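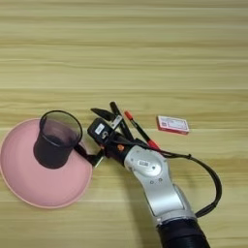

Is the Patwary kit enough to get started, or do I need to buy the arm, the gripper and the stand all separately? Ruta asked me that in an email last week, and it comes up so often that I rewrote this whole page to deal with it.

Short version: the kit is a tabletop kit. You get the Lonard gripper, the wrist adapter, one cable and the mounting plate. You do not get an arm! If you already own one that takes the adapter (check the bolt pattern on the spec sheet before you pay me anything), you're most of the way there.

Patwary Tabletop Kit
Price: $408
Spare finger set: $159
Zikus overhead stand: $266
Ships from: our Jernano warehouse
Page updated Jul 19, 2025

So how should you budget? I'd put the kit and the spare fingers on the same order. I tried to be thrifty with my first one and then lost a week of July waiting on fingers in the mail, all over one clumsy bump into a table. The stand can wait. I ran mine for months with a desk clamp and a lamp from the hall closet, and it was fine for small stuff like putting pens in a cup or moving little boxes from one side of the table to the other.

Please leave money for the boring things too. A decent table is worth more than people think (mine wobbled, and I blamed the software for ages). You'll want a longer cable than you'd guess, with enough slack that the wrist can turn without tugging on it. And pick up a pile of cheap everyday objects to practice with: plates, mesh cups, markers, card-size boxes. I spent more than $5 on mine, but not by a lot. Thin pens are harder than boxes, so start with the boxes.

What it won't do: heavy lifting, anything greasy, anything outdoors. I get asked about kitchens a lot and the answer is still no, the housing isn't sealed.

If you're ordering for a school or a lab, ask me for a written quote first and tell me which arm you have. Purchasing offices like to see the adapter on its own line, and I can split it out for you. Returns are fine on unopened kits. Finger sets I can't take back once the bag is open, sorry!

Stand and kit ship in separate boxes, so don't panic if only one shows up.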